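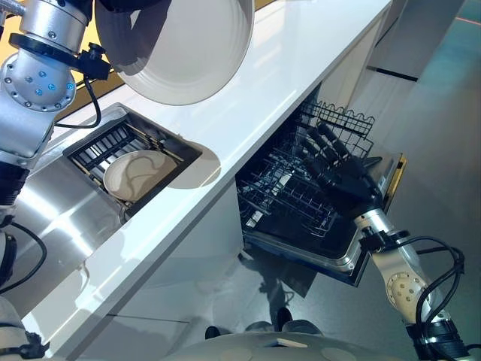
solik_reader
The Pranico book on household spirits says a house spirit has to be fed before the family eats, and that every village did this. Every village? I've read 40 pages and there isn't one source. A big white plate like the one in the photo supposedly gets held up over the counter as an offering. Says who?

coetzee7
My grandmother set food out for the dead every August. She never held a plate up, but she didn't need a footnote either.

solik_reader
Fine, but that's one family. The book turns it into a worldwide religion — in two paragraphs.

skillia_mods
Moved from General. Keep it civil, please.

coetzee7
Calling it made up is just as lazy. Offerings to ancestors are well documented. Read chapter 6 before you throw it out.
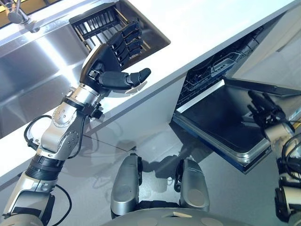 Re: chapter 6
solik_reader, 10/4/19
Read it. It quotes the author's own earlier book, twice. I believe people leave food for spirits. I don't believe this guy knows which people.

coetzee7
OK, that part is bad. I still like the chapter on thresholds.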